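Joscombe Travel Club
Minutes of the March meeting, 7:30 p.m., Dawber Hall

Chair: Glenys Ellwood

1. Minutes of the last meeting were approved with one correction. The coach deposit was paid in full, and the line saying it was still owed has been struck.

2. Spring trip. The group fare to Wivden is now on hold with the airline until the end of the month. The total for flights is $2,237, with one checked bag per couple. Names on the booking must match passports exactly - two members still need to send theirs in.

3. Lodging. The rental apartment in Wivden has a kitchen, a washer and six beds. Members agreed to take it over the hotel by the station.

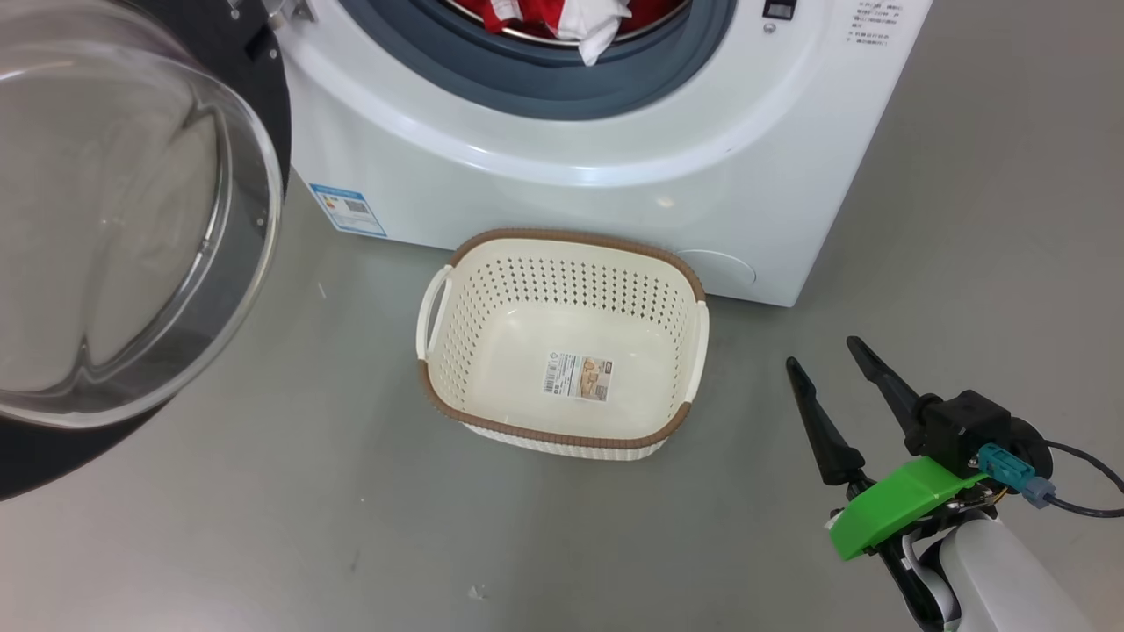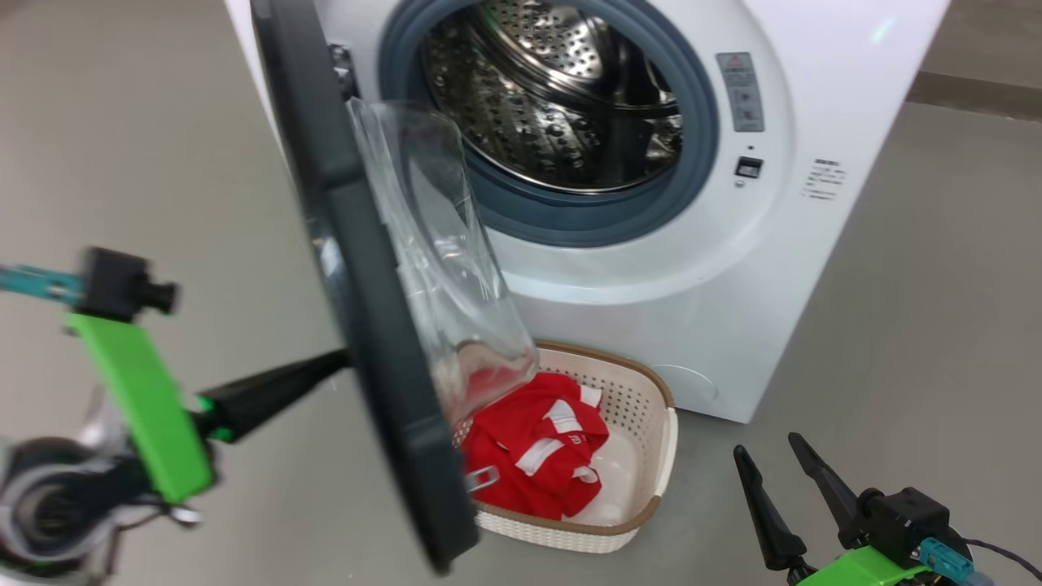
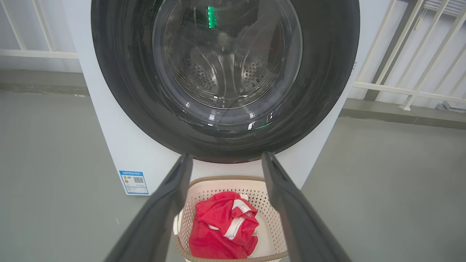

The apartment asks for a $1,000 deposit, refundable up to two weeks before arrival. Glenys will pay it from the club account and collect shares at the next meeting.

4. Airport transfer. The morning flight leaves too early for the train. A shared van was preferred, and Glenys will get a second price before booking.

5. Fall trip. Jisemura was suggested again. Fares are high and there is a long layover each way. Held over until the fall schedules come out.

6. Other business. Luggage tags are available from the front desk. The slide evening is moved to the small room - bring a chair cushion.

Meeting closed at 8:50 p.m.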